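3.2 시연 데이터 수집 절차

본 절에서는 의류 정리 과제의 학습에 사용한 시연 데이터의 수집 절차와 선별 기준을 기술한다. 수집은 Horkcombe 작업장에서 진행하였으며, 기록과 시각 동기화에는 Skanlow 수집 소프트웨어를 사용하였다. 앞 절에서 정의한 바와 같이 하나의 시연은 초기 자세에서 시작하여 의류의 파지, 들어올림, 목표 위치로의 이동, 해제를 거쳐 초기 자세로 복귀하는 시점까지를 말한다. 조작자가 도중에 중단을 선언한 경우에도 기록은 삭제하지 않고 중단 표지를 붙여 별도로 보관하였다.

시연에는 조작자 2명이 참여하였다. 두 조작자는 동일한 원격 조작 장치를 사용하였고, 본 수집에 앞서 연습 시연을 각각 10회 수행하였다. 연습 시연은 학습과 평가 어느 쪽에도 포함하지 않았다. 조작자에게는 과제의 목표만을 제시하고 파지 지점은 지정하지 않았다. 예비 수집에서 파지 지점을 고정하였을 때 정책이 해당 지점의 국소적 외형에 과도하게 의존하는 경향이 관찰되었기 때문이다. 다만 두 겹 이상의 천을 한꺼번에 집는 파지는 허용하되 주석 단계에서 구분하도록 하였다.

관측은 손목 카메라 영상, 관절 각도, 그리퍼 개폐량으로 구성된다. 손목 시점은 천의 주름과 가장자리를 근거리에서 얻을 수 있다는 장점이 있으나, 작업면 전체에서 의류가 차지하는 위치를 직접 제공하지는 않는다. 따라서 정책의 입력에는 현재 관측과 함께 직전 구간의 관절 이력을 포함하였다. 행동은 말단 장치의 상대 변위와 그리퍼 목표 개폐량으로 표현하였다. 영상과 관절 신호 사이의 시간차는 수집 세션마다 보정하였으며, 보정값이 허용 범위를 벗어난 세션은 재수집 대상으로 분류하였다.

의류의 초기 배치는 펼침, 접힘, 구겨짐의 세 조건으로 나누었다. 그림 4는 구겨진 의류를 대상으로 한 손목 시점 관측이다. 붉은 의류가 두 손가락의 왼쪽에 놓여 있고, 손가락 사이로는 회색 천 표면이 보인다. 이와 같은 관측에서 정책은 의류 쪽으로의 접근 방향을 먼저 결정해야 하며, 흰색 테두리와 밑단의 박음선은 파지 후보를 구분하는 시각적 단서가 될 수 있다.

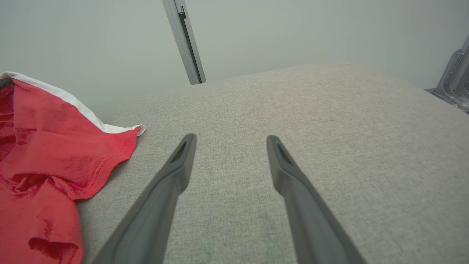

그림 4. 손목 카메라 관측. 구겨진 붉은색 의류와 벌어진 그리퍼.

Grażyna Pawlak은 초고에 대한 의견에서, 구겨짐 조건의 시연을 성공 사례만으로 구성하면 정책이 첫 접근에 실패한 뒤의 상태를 한 번도 학습하지 못하게 되므로 재시도 구간을 잘라내지 말아야 한다고 지적하였다. 같은 의견서에는 조작자가 망설이며 정지한 구간까지 그대로 남기면 정책이 정지 행동을 모방할 우려가 있다는 언급도 있었다.

이 지적을 반영하여 선별 기준을 두 단계로 수정하였다. 첫 단계에서는 신호 누락, 영상 정지, 동기화 오류가 있는 시연을 자동으로 제외한다. 둘째 단계에서는 주석자가 시연을 재생하며 파지 시도, 미끄러짐, 재접근, 해제의 경계를 표시한다. 재시도 구간은 과제가 최종적으로 완료된 경우에 한하여 유지하였다. 정지 구간은 말단 변위와 그리퍼 개폐량이 모두 임계값 이하로 지속되는 부분으로 정의하고, 파지 직전과 해제 직후를 제외한 나머지를 축약하였다. 파지 직전의 짧은 정지는 손가락의 정렬과 구별하기 어려워 원래 길이대로 두었다.

선별을 거쳐 최종적으로 326개의 시연을 확보하였다. 이 가운데 80%를 학습에 할당하고 나머지를 검증에 사용하였다. 분할은 개별 프레임이 아닌 세션 단위로 수행하였다. 동일 세션의 시연은 조명과 카메라 장착 각도를 공유하므로, 프레임 단위로 분할하면 검증 오차가 실제보다 낮게 추정된다. 초기 배치 조건의 비율은 두 집합에서 가능한 한 같게 유지하였으나, 세션 단위 제약으로 인해 완전히 일치하지는 않는다.

주석의 일관성은 Sławomir Gajewski가 작성한 지침에 따라 점검하였다. 주석자 간 불일치는 미끄러짐과 재접근의 경계에 집중되었다. 천이 손가락에서 완전히 이탈하지 않은 상태로 조작자가 다시 그리퍼를 닫는 경우, 이를 하나의 파지로 볼 것인지 두 번의 시도로 볼 것인지에 대한 판단이 갈렸다. 본 연구에서는 그리퍼 개폐량이 한 번이라도 열림 기준을 초과하면 새로운 시도로 간주하였다. 이 기준은 기계적으로 적용할 수 있으나, 천의 두께가 다른 의류에는 임계값의 재설정이 필요하다.

수집 절차의 한계는 다음과 같다. 조작자 수가 적어 파지 습관의 다양성이 제한되며, 한 조작자는 밑단을, 다른 조작자는 목둘레를 선호하는 편향이 나타났다. 또한 손목 시점에서 의류가 시야를 벗어나는 구간에서는 관측만으로 행동을 설명하기 어렵다. 후자의 영향은 4.3절의 관절 이력 제거 실험에서 다룬다. 작업면의 색상과 재질에 대한 일반화는 본 데이터의 범위에 포함되지 않는다.

분류: 로봇공학 > 모방 학습 > 데이터 수집

관련 문헌
Prisulico 그리퍼의 개폐량 보정과 유연물 파지
Kalinowski 작업대에서의 원격 조작 지연 측정
세션 단위 분할이 모방 학습 평가에 미치는 영향
의류 조작 시연의 구간 주석 지침

게재일 2025년 8월 19일 | 편집부 문의 | 저작권 안내 | 맨 위로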